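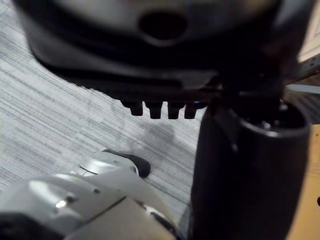
The split is fine as long as it's random, according to one commenter under the Trirnance write-up, and anyone whose validation loss looks good should stop worrying and go run the robot. I did go run the robot. It has given me a new set of worries.

I'm reproducing the Trirnance method: plain behavior cloning from the wrist camera only, no overhead view, predicting the next gripper motion from a single image. I have 1544 demonstrations. I shuffled all the frames, held some out, trained 3 seeds, and got a validation error so low that I sent it to people. Then I ran 20 trials on the real arm and it succeeded in 3 of them, which I did not send to people.

What bothers me is what's in the close-up views. There's the fingertip pad, a row of black prongs, a shadow, and a great deal of gray striped carpet. I'd like the network to be looking at the gap between the pad and the prongs. I suspect it has become an expert on carpet.

So is the random split the problem, or the single view, or me? And how do I report this without two numbers that look like they came from different robots?

Posted by stallcurrent, 30 December 2018

tinroof_kinematics

Random split over frames is the problem. Two neighboring frames from the same demonstration are nearly the same picture with nearly the same label. If one goes in training and the other in validation, you are testing whether the network can remember what it saw a fraction of a second ago. It can. Well done, network.

Split by demonstration at the very least. Better, split by recording session, so lighting and object placement in the held-out set are new to it. We did this on our own set (project name Yule, please don't ask) and held out 165 whole demonstrations from sessions that never appeared in training. Validation error went up a lot and the real-arm results didn't move at all, as you'd expect when the only thing you've changed is how truthful the spreadsheet is.

Low error on a good split still won't guarantee success. Behavior cloning drifts. The arm makes a small mistake, sees a view no demonstrator ever produced, and makes a bigger one. Validation frames all come from people who were doing it right, so they never ask the network about that.

For reporting, give both numbers and say what each one measures. Successes out of trials goes in the main table, offline error goes in the text. And list results per seed, even if one of them is embarrassing.

Urkadora_user

just add more data

perpetual_offset

Agree with the first answer on splitting. The second answer is also technically true of everything.

On the carpet: you can test that suspicion cheaply before you collect anything. Take the held-out frames and blur a patch of background, then run them through again and see how far the predicted motion shifts. Do the same with a patch over the fingertip. If hiding the floor changes the output more than hiding the contact area does, you have your carpet expert. Make the patches the same size or the comparison means very little. A blurred patch is itself something the network has never seen, so treat the result as a hint.

If it does come out that way, random crops and color changes in training are worth a try, and so is recording a February batch over a different floor if you can wait that long. I'd use the new floor for testing first and only train on it afterward — once it's in the training set you've lost it as a test.

I would leave the single view alone for now. A wrist camera loses sight of plenty when the gripper gets close, and one frame gives no history, so two different moments can look alike and need different motions. Feeding in a few past frames may help with that. It may also teach the network to copy whatever the arm was already doing, which is a very smooth way to fail. Change the split first, rerun the same 20 trials with the same start positions, and write those positions down. I once didn't, and had to drop an entire table from a draft.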